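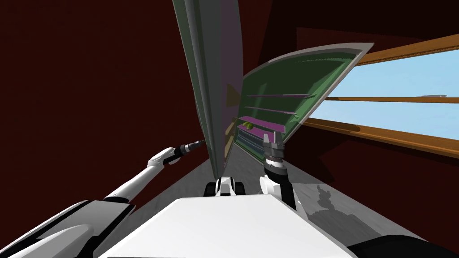 Chapter 7
How a Petition Reaches the Assembly

In Stevosgate, any resident who is sixteen or older may start a petition. Many people sign petitions, but few of them know what happens with the paper after they sign. In this chapter we follow one petition from the first signature to the debate in the assembly.

7.1 The first signatures

A petition begins with a short text. It must ask for one thing only, and this thing must be in the power of the assembly. For example, the assembly can change the bus fares inside the district, but it can not change the income tax.

The text goes to the petitions office together with 61 signatures. The office checks that every signer has an address in the district. If some names are not valid, the organizers get a second chance to complete the list.

7.2 The case of the Wurlow ferry

The village of Wurlow lies on the far side of the river Uibo. When the assembly decided to stop the evening ferry, the residents wrote a petition against the decision. They handed in 319 signatures in December. The office accepted 200 of them. The other signers lived outside the district, mostly in towns where people use the ferry only in summer.

A petition with 123 valid signatures or more must be debated in public. The Wurlow petition was therefore put on the agenda, and two residents were allowed to speak before the members. The right to be heard does not include the right to vote, and students often mix these two.

Before you read further, find out which office receives petitions in your own town, and how many signatures it asks for. You will need this information for the exercises in section 7.4.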